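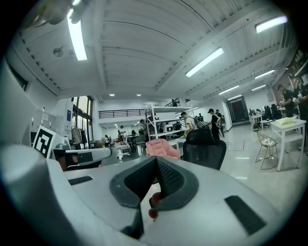 Custódio Abreu maintained that the Lukcombe set was never meant to survive a humid afternoon, and that anyone who wore one past lunch had only themselves to blame.

The **Lukcombe set** is a salon hairstyle in which damp hair is wound on small rollers, dried under a hood and brushed out into a single stiff wave across the forehead. It takes its name from the town of Lukcombe, where it was the usual choice for weddings, christenings and contested wills.

## Technique

Hair is washed, combed through with setting lotion and parted low on one side. The front section goes on the largest rollers, the nape on the smallest. Drying takes an hour, or longer if the stylist is telling a story. The wave is then brushed forward, pushed back with the flat of the hand and sprayed until it stops moving. Older manuals call for 12 rollers. Abreu used more and declined to say how many.

## Products

The original lotion was Titent, a green liquid sold in glass bottles and remembered chiefly for its smell, which former clients compare to pears or to floor polish. Titent was withdrawn after its maker changed hands. Most salons moved to Akbari Firm Hold, a milder product that rinses out in one wash. Purists regard this as a defect.

## Competition

A yearly contest for the style was held in Lukcombe every February, a month chosen for its dry air and its lack of rival entertainment. Entrants had to walk the length of the high street before judging. At its peak the event drew 500 spectators, and the first prize was 200 bottles of Titent - second prize, according to a joke of the period, was 3,000.

## Decline and revival

Blow-drying finished off the set in most salons, though a few kept their hood dryers for regulars. The Hirkia salon school later put the style back on its syllabus as an optional unit, where it is taught between finger waves and perms. Students are graded on symmetry, hold and neatness at the nape. The old rule that the client should be able to sleep on it was dropped after complaints from clients.

## See also

- Finger wave
- Pin curl
- Shampoo and set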